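Roll Less, Rule Sooner
Orestis Kontogiannis
23 April 2019

The group I run for meets in Novport every other week and has been playing the same campaign since the old siege adventure ended. In March we had a session in which one locked gate took most of the evening. I have been thinking about the gate since then, and I now hold that most tables roll far too often.
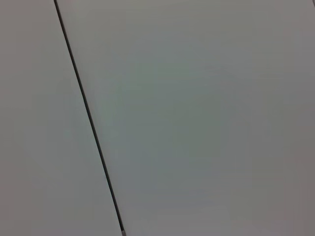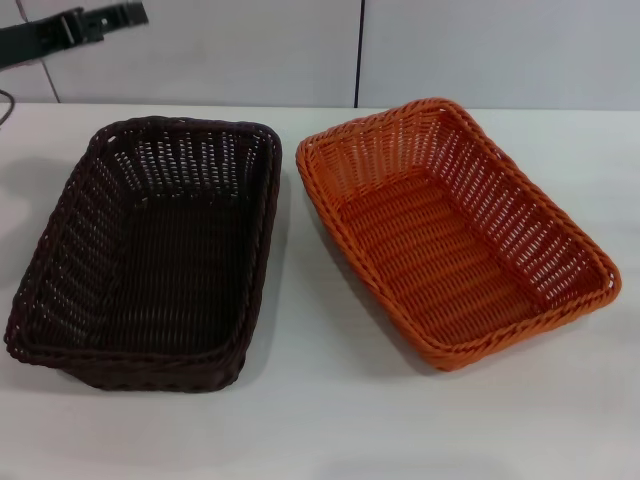 The gate problem

The party wanted to get into the Psarras estate at night. The gate was locked, the thief had tools, and there were no guards within 200 feet. I asked for a roll. She failed. She asked to try again, and I had no rule that said she could not. Four rolls later the gate opened. Nothing in the game had changed between the first roll and the last.

The error was mine. A roll should be called only when both results lead somewhere. Failure at the gate led back to the gate. I should have said that the lock opened and moved on to the courtyard, where the dogs were.

What the rules say

Our system, Tesix, uses percentile dice. A character with a skill of 60 fails 40 times in 100, and that figure is sound for a sword fight. It is a poor fit for a trained burglar with a quiet hour and a common lock. The rulebook covers this in one short paragraph on page 13, under "Routine Tasks," and most people skip it. I had skipped it for years.

The older Nakton rules were stricter. They gave each task a time cost, and a failed roll spent the time. I disliked the bookkeeping when I was younger. I now think it was the better design, because a failed roll always moved the clock and the clock always mattered.

The case against

Suqin Feng, who plays the thief, does not agree with me. Her view is that players build characters around numbers and want to see the numbers used. If the lock opens by ruling, the points she spent on locks feel wasted. She would sooner fail at the gate than be handed it.

I take the point about spent points, but I think it cuts the other way. A high skill should buy certainty in easy cases. If the thief rolls at every door, her skill buys only a better chance of not looking foolish. The fighter with no training can roll too, and now and then he will beat her.

There is a harder objection, about bias. A referee who rules more also favors more, even without meaning to. Dice are fair in a way that I am not. My partial answer is to state the ruling before the player commits – "you can open this, it will take ten minutes" – so that it can be argued with at the table. We have played two sessions this way. The arguments were short, and the party is now inside the estate, in the wine cellar, with the dogs still loose upstairs.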